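Plirkel publishes set-up and care routine for its bin-picking test cell
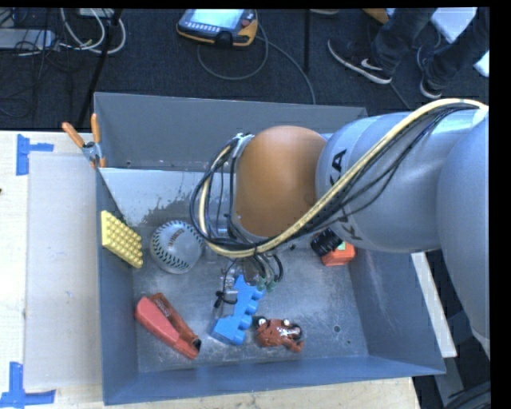 July 4, 2022

Plirkel today released the full set-up and maintenance routine for the bin-picking cell at its Seltonero workshop. The document runs to 30 pages and covers one robot, one bin and one gripper. It is free to download and may be copied by anyone running a similar bench.

The cell is built on a KUKA arm working over an open bin on a wooden tabletop. It picks mixed household items and toys, among them a baseball, a knobbed yellow block and a small toy motorcycle. Plirkel has used it since March to test grasp planning software written under the Jisis project.

Most of the routine deals with cables. Lines that run outside the arm have to follow the wrist through its whole range, and a loop that is too short will pull on its fitting when the last joint turns. The operator is asked to jog the wrist slowly from one limit to the other before the first run of the day and watch the loops. Any line that goes tight or rubs on the arm is re-tied before work starts.

The bin comes next. A spring clamp at the corner holds the rim, and the clamp is checked by hand at every change of objects. If the bin has moved, the operator sets it back and repeats the three-point touch-off with the teach pendant. Blue tape on the bench marks corners beside the bin. The tape is replaced when it lifts.

Gripper care is short. Tube fittings are pushed home and tugged once. Connectors are looked over for bent pins, and the fingers are wiped with a dry cloth. Spare fittings are kept in a labelled tray at the workshop, with the part numbers listed at the back of the document.

Scratches on the bin floor are left alone unless they catch a fingernail. Plirkel tried polishing an earlier bin and found that the glare gave its depth camera more trouble than the scratches had.

A full check takes almost 30 minutes. Over the trial period the cell logged 102 stoppages, and the largest group was traced to cabling. The log is included as a separate file, with the cause and the repair entered for each stop.

Benmoussa, which supplies the cell's mounting hardware and bench fittings, reviewed the sections on clamping and fasteners. A revised edition will follow once the gripper tubing has been rerouted, and colour drawings of the new layout will be added then.

Copies can be requested from the Plirkel office in Seltonero. Questions about the Jisis software should be sent to the project's own mailing list.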